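11/03/2020

Up at five again. No reason. Lay there doing sums about the rent, then gave up and put the kettle on. Tea, the end of the bread, marmalade. Rain till about eight.

So the move. Have to decide by Friday week or the Wodcombe place goes to the other couple, and Jahangir Barua (the landlord, very polite, types in all capitals) says they have already sent their deposit form in. Might be true. Might be a thing landlords say. Rent is 399 more than here over the quarter, which I keep saying out loud like it will get smaller.

Things for: the light. The second bedroom, even if it is a closet with ambitions. Ten minutes from Shiuli. A real bathtub. Things against: the hill, the bus, the money, the neighbor with the drum kit. Also I would have to tell Mom I am moving again and she will do the sigh.

Called the moving people. Two quotes now. First one 1622 which made me laugh into the phone, rude of me, the man was only reading it off a sheet. Second one much less but you have to carry your own boxes down to the curb, and I have books. So many books. Why do I have three copies of the same atlas.

Started on the hall closet to make myself feel like a person who is moving. Found: the good scissors, Jayson's bike pump (he has asked me for that pump since January and I swore blind I didnt have it), a bag of single gloves, every birthday card from the year I turned thirty. Sat on the floor and read the cards. Closet not done. Closet worse.

Work was work. Shafiq Siriwardena wants the whole schedule redone by tomorrow because Kodeo moved their dates and no one told him, or someone told him and he didnt read it, I have my own opinion. Redid it. Sent it at four. At ten past four they moved the dates back. Ate a sleeve of crackers standing up.

Coffee, while I remember - have been going round and round on whether to buy a machine for the new kitchen IF there is a new kitchen. Spent my whole lunch on it. Afroza says get one and stop giving the cafe all my money, she has a point, I dont want to add up what I gave them last month.

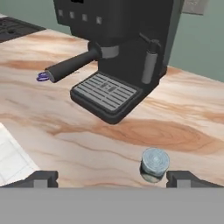 black espresso machine, with steam wand. maybe. after the deposit.

Walked over to Shiuli's after supper to give back the casserole dish. Meant to stay five minutes, stayed nearly 2 hours. She has had the letter from her sister at last. Good news mostly, the baby is fine, the job is not fine, they might come back in the summer. She read me bits and skipped bits and I didnt ask about the skipped bits. She cried some and then was cross about crying and made me take half a cake home. Lemon. Dry at the edges but I ate it walking.

She thinks I should take the flat. She says I have been unhappy in this one since the day I got the keys and that I talk about it like a bad boyfriend. I said the rent. She said you always say the rent. Well it is always the rent!

Came home the long way, past the school. They have cut down the big tree by the gate, just a stump and a lot of sawdust. Felt sadder about that than made sense. Stood there like a fool until a man with a dog said good evening.

Tried to write to Dad. Got as far as Dear Dad, the weather. Will try tomorow.

Dug out the old bank book from the year I first moved out. Balance of 159 on the front page and I remember feeling rich. Signed a lease on that! With one saucepan and a sleeping bag. Was never once scared that whole year, or I have forgotten being scared. Now I have a pension and six kinds of tea and I cant pick an apartment.

Knee still bad on the stairs. Must ring the doctor, have been saying so for weeks. Wodcombe is all stairs and that hill. Add to the against list. Or see the doctor and take it off again.

Tomorrow: ring doctor. Ring Mr Barua, ask about the drum kit, ask is heat included, ask will he come down a little. Give Jayson the pump and take what's coming. Light bulbs, stamps, onions, cat food for next door. Library books, they are late, both of them, and one I havent opened.

Past eleven. Drummer or no drummer I think I want it. Will see how it looks in the morning. The window is rattling again, need to fold up some card and

no card. Used a glove.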